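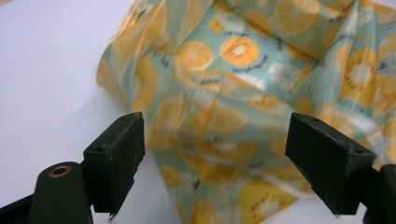
Mihret Alemneh

Home | Stories | Makers | Shop Notes | Subscribe

Print this page | E-mail this page

I had been on the phone with Xie for maybe a minute when she told me she was holding a pouch in one hand and me in the other. I believed her! She sews fruit-print pouches out of the back half of a shop called Clivel, and she has been at it for three years now, which surprised her when she said it out loud.

"I wanted something to keep my tea bags in," she said. "My purse was full of loose tea. Just leaves, everywhere, in my phone case even."

The fabric came first. She found it at the bottom of a remnant bin — pale minty green with big orange and yellow fruit slices all over it — and bought the whole piece without knowing what she'd do with it. It's thin stuff, a little see-through, and I asked if that made it a pain to work with.

"Oh, it's awful," she said, laughing. "It slides. You fold it, you go get your scissors, and it has unfolded itself. I cut everything on a white table so I can at least see where the edge is. On my old brown table I was guessing."

She doesn't iron it much, either. I'm a person who irons pillowcases, so we had a friendly argument over that one. Xie's feeling is that a pouch spends its life squashed in a bag and might as well get used to it.

What about the print, I wanted to know. Do people ask which fruit it is? 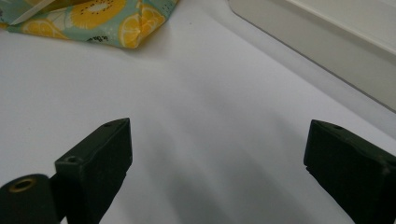

"All the time. The yellow ones with the little black seeds, half my customers say kiwi and half say lemon," she said. "I had two sisters in here who got pretty heated. I just say fruit. It says fruit on the tag."

She tries to land one big slice near the top of each pouch, and that wastes a lot of cloth. The scraps go in a box under the machine, and the box is now two boxes. She has made hair ties from them, and one very small curtain for her niece's dollhouse.

I asked how many pouches she's made altogether and she went off to check her notebook (I could hear pages). The answer was 845. She keeps 40 on the shelf and sews more when it starts to look thin.

"My husband says I should do another pattern," she told me. "Stripes or something. I tried stripes. You have to line them up! With fruit, if it's a little crooked, well, fruit is crooked."

We talked a while longer about thread, and about a zipper foot she lost and then found in a coat pocket. Then a customer came in and she had to go. I've ordered one for my charger cords, and I still say it's kiwi.

Contact us | Copyright May 2022 | Back to top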